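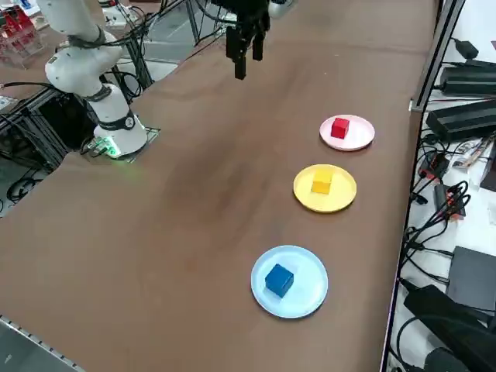 Plates and cubes, one to a plate: pink with red, yellow with yellow, light blue with dark blue.

From: Leszek Tomaszewski
To: Plirnlow tableware and color list
Date: 26 September 2025
Subject: Re: Yellow on yellow?

Hello everyone,

What a good question from Byun, and I've been chewing on it all week! Quoting the whole thing for those of you on the digest, who get everything in the wrong order anyway.

> I'm putting together a set of plain plates for my sister's
> kids in Bustcombe, who are at the sorting stage and want
> to put every small thing they own on a plate of the right
> color. My question is how close the match should be. If
> the plate is yellow and the thing on it is yellow too, do
> you lose it? I had been thinking of white plates for
> everything and letting the toys do the work, but it seems
> a bit dull. Also, does anyone still have the Zamari color
> card? Mine went in the move.
>
> Byun

Byun, please don't go with white! Color on color is much more fun, and the picture at the top has three different answers to your question in one row.

Take the pink and red pair first, the one farthest back. The plate is so pale that the little cube simply sings on it. You get the family likeness (red and pink, cousins at least) and you'd still spot the cube from the other side of a kitchen. If I could only have one pair on my shelf it would be this one, and I say that as somebody who doesn't even like pink very much.

The yellow pair is the one you're asking about, and yes, you do lose a bit. The two yellows are so nearly the same that the cube starts to sink into the plate. I still love it! It's a lovely warm yellow, egg-yolk sort of territory, and there's something very satisfying about a match that close. For a child who is just learning to sort I think it may be the best of the lot, because there's no arguing about where the cube belongs. For finding a dropped bead before breakfast, maybe less so.

Then the blues, nearest the front, light plate and dark cube. This is the pairing I'd build the rest of a set around: same color, big step between the two, easy on the eye. You could do the same with a mint plate and a bottle green cube, or lilac and deep purple. I tried mint and bottle green at home with a saucer and a painted block and was so pleased that I left it out on the windowsill.

The brown underneath helps too, I think. All three plates show up well against it, even the pale one. I had my saucers on a flowery oilcloth and couldn't judge a thing until I moved them onto a plain brown tray. So if the kids have a patterned tablecloth, take it off before you decide that a color isn't working.

On shape, I'm firmly for round plates with a bit of a rim. Small things roll, and cubes get shoved. Mixed sizes of cube are fine, nice even, but I'd keep the plates all one size so that they stack and so that there are no fights over the big one.

As for the Zamari card, I have 2 of them and can spare one. It's the older printing, with 6 yellows on it, and the third one down is the one I'd try for your plate if you want a little more gap between plate and toy. Send me your address off-list and I'll put it in the mail. One corner is bent but all the colors are there.

Does anyone have a good orange pair? I've tried peach with a bright orange and it looked like a dessert, and I've tried orange with rust and it looked like a flowerpot. There must be something in between, and I'd love to see it.

All the best from a very colorful kitchen table,
Leszek

--
Plirnlow list: please trim your quotes, and send replies to the list unless they contain a home address.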